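Jeritel Two-Arm Tidy Cell
Demo unit – now booking visits

Two arms, head camera, wrist cameras. Works on ordinary household stuff, nothing tagged or pre-sorted. Ships from Olitz, set-up by our own people.

What you get
Arm pair with black grippers, hooked fingers
Controller and stand
4 days on-site training
Spare finger set
Warranty 15 months

Open day at Prendden
Held 20 February 2023 in the Seixas building, ground floor. Good turnout, coffee ran out early. Anselmo Falcão ran the demo and took questions the whole way thru – mostly on soft items, books and what happens when a shelf gets crowded. Slides are on request, the noise was bad at the back so ask if you missed anything.

Next one is in May. Same building, smaller groups. Bring your own items if you want, tell us before hand what they are. Nothing with liquid in it please.

Hire
Day rate 400, deposit 400, refunded on return. Delivery is extra outside Olitz. Purchase price by quote only – use the contact form and put "tidy cell" in the subject line.

From the Prendden demo:

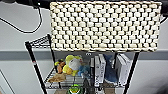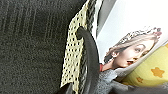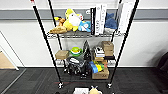 Tidy cell demo, Prendden. First: both grippers on the woven basket. Second: wrist view, finger at the dotted cloth. Third: the wire shelving, toys and books on top.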